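News > Soccer > Transfers

Sobczak signs loan forward Menzies to cover for Haldane injury

Thursday
By Malathi Ramasamy

Sobczak have brought in forward Kenna Menzies on loan from Pomosby until the end of the season, with top scorer Annag Haldane ruled out by a knee injury.

The 21-year-old trained with her new teammates for the first time this morning and is available for Saturday's home game against Kerex. She will wear the number 18 shirt.

Haldane was hurt in the second half of last weekend's 1-0 win at Grumum, landing awkwardly after a challenge near the touchline. A scan on Monday showed ligament damage. The club has not put a date on her return, but head coach Jeanie Geddes said she was planning for the rest of the season without her.

"Annag is a big loss and we aren't going to pretend she isn't," Geddes said. "She has had a scan, she has seen the surgeon, and now she has to be patient. Our job is to find goals from other places."

Menzies has started only three league games for Pomosby this season, all of them before the winter break. She has mostly been used from the bench behind an experienced front pair and had asked in January about the chance of going out on loan. A move to Kerex was discussed at that point but fell through when Pomosby picked up two injuries of their own in the same week.

Talks with Sobczak began on Monday evening and the paperwork was completed by noon on Wednesday, a few hours before the emergency loan deadline. There is no option to buy. Pomosby can recall her if they lose two or more forwards to injury, and she cannot play against her parent club when the sides meet in April.

"I got a phone call while I was making dinner and by the next afternoon I was packing the car," Menzies said. "I just want to play. I've trained well all year, but you can't get sharp sitting down. Jeanie told me what she wants from the position and it suits me."

Geddes first saw Menzies play as a teenager in the Pomosby youth side and has followed her since. She described her as a different kind of forward from Haldane - quicker over the first few yards, less of a threat in the air - and said the team would have to adjust.

"We have put a lot of crosses in this year because Annag wins them," Geddes said. "Kenna wants the ball on the floor and in front of her. So the wide players have to look up a bit earlier. We worked on that this morning and we'll work on it again tomorrow."

Sobczak are fourth in the table, two points behind Kerex in third, with nine games to play. The top three go into the end-of-season playoffs. Haldane has scored 14 of the team's 31 league goals, and the next highest scorer is midfielder Mhairi Forsyth with five, three of them from the penalty spot.

Forsyth is likely to take the captain's armband on Saturday in Haldane's absence. She has worn it once before this season, in the cup defeat at Pomosby in the fall.

"The armband doesn't change much," Forsyth said. "We have enough people in that dressing room who talk. Kerex are a good side and they beat us up there, so we know what's coming. They press high and they make it a fight in midfield."

Kerex won the first meeting 3-1, scoring twice in the last ten minutes after Haldane had leveled. They have lost only once away from home but have drawn their last two, and they traveled back late on Wednesday night from a rearranged game at Grumum that finished goalless.

In other team news, left back Erin Castle is back in full training after a hamstring strain and could be on the bench. Goalkeeper Josie Lund will be checked on Friday after taking a knock to the hand. If she misses out, 18-year-old Beth Arden will make her first league start.
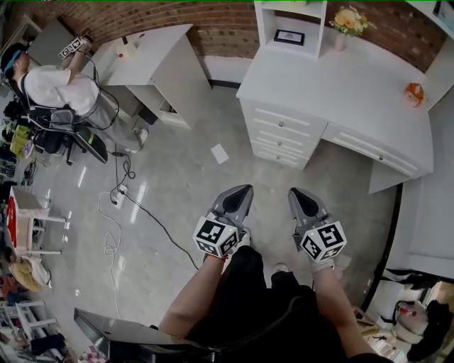

Ticket sales for the game have been stronger than usual. The club had sold 1465 by close of business on Wednesday, with the main stand already full apart from a few single seats. The season's best crowd so far came on the opening day, and the ticket office expects to pass it if the weather holds. Another 398 tickets were sent to Kerex for the away end, and any that are not taken up will be returned on Friday afternoon.

Gates open at 1:30 p.m. and kickoff is at 3. Supporters are being asked to use the east entrance, as the north gate is still shut while the path behind it is resurfaced. The parking lot on that side will be open as normal, but drivers will need to leave by the lower exit.

A win would lift Sobczak above Kerex and into the playoff places for the first time since the winter break. Geddes played down talk of the table and said she was more interested in how the team started the game, after slow first halves in each of the last three matches.

"We were poor for half an hour at Grumum and we got away with it," she said. "We were second to everything. If we start like that on Saturday we'll be two down before anybody has sat down with a coffee. I've said that to the players and they know it."

She would not say whether Menzies would start. The other options up front are 19-year-old Lila Moran, who replaced Haldane last weekend and set up the winner, or moving Forsyth forward and bringing an extra player into midfield. Geddes used the second approach in the last half hour at Grumum.

"Lila did well when she came on and she deserves to be talked about too," Geddes said. "Kenna has had one session with us. I'll see how they both look tomorrow and then I'll pick a team."

Haldane, who made her 100th appearance for the club last month, will be at the ground on Saturday. She is due to have surgery next week and will do the first part of her recovery at home before returning to work with the club's medical staff. Her contract runs to the end of next season.

After Kerex, Sobczak have a week without a game before a trip to bottom side Grumum Athletic, followed by back-to-back home matches. The Pomosby game, which Menzies will sit out, is the last of that run.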